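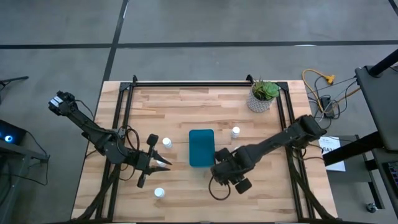 I got to Pralanley about twenty minutes before I was supposed to, and Kinga Bognár was already arguing with a log file. "Give me a second, it's the planner being stroppy again," she said, and pushed a chair at me with her foot. So I sat down, ate a biscuit I hadn't been offered and waited.

Kinga writes the planning software at Clukeo, and I'd wanted to talk to her ever since I heard her give a very funny, slightly cross talk in April about why two arms are so much more trouble than one. I asked her if she still felt that way.

"More so! With one arm you ask, can I get there? With a pair you ask, can I get there, and where's the other one going to be, and who gives way? People think you just run the same code twice. I thought that too, for a week or so."

Her bit of the system is called Nolte (after a cat, not hers). It takes a goal like "bottles go in the basket" and decides which arm goes for which bottle and in what order. The old version worked everything out beforehand and then stuck to it. The new one keeps changing its mind, which she's rather proud of.

"The old one was like somebody who's printed out the directions and won't look up. Move a bottle by a finger's width after it had started and it would close on thin air, dead confident."

I wondered whether bottles were a bit easy, and got a proper look for that one.

"White bottle, white cap, no label, and another just like it further back, only smaller. Or is it the same size and further away? You and I don't even think about it. The perception side has to, every time. And then there's the handle on a basket, a thin black wire. Thin things are horrible. Depth sensing loves a nice fat box."
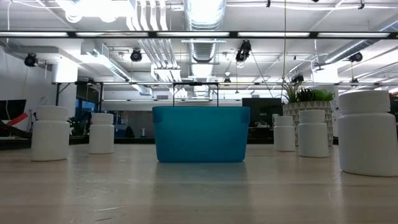

She told me the handle business ate up most of her autumn. Nolte would plan a lovely smooth path straight through the wire, as far as it knew there was nothing there, and she ended up keeping a list of these plans. There were 846 on it when she stopped. I said that sounded bleak and she laughed.

"No, it was brilliant, it's the best test set I've got! Every change I make now has to get through that lot before I'll let it near an arm. I run it when I go for lunch."

The tool that replays them is Gronidley, and she showed me that as well. You drag a slider along and see what the planner believed at each moment, with the paths it threw away drawn in grey. I could have played with it all afternoon. She says it's the ugliest thing she's ever written and the one her colleagues thank her for.

What's next? Getting the arms to hand things to each other, if she can sort out the timing. "At the moment they're both terribly polite. They each wait for the other one, like two people at a door." She's got a fix half written, and by then she was already scrolling back up the log, so I found my coat and let her get on with it.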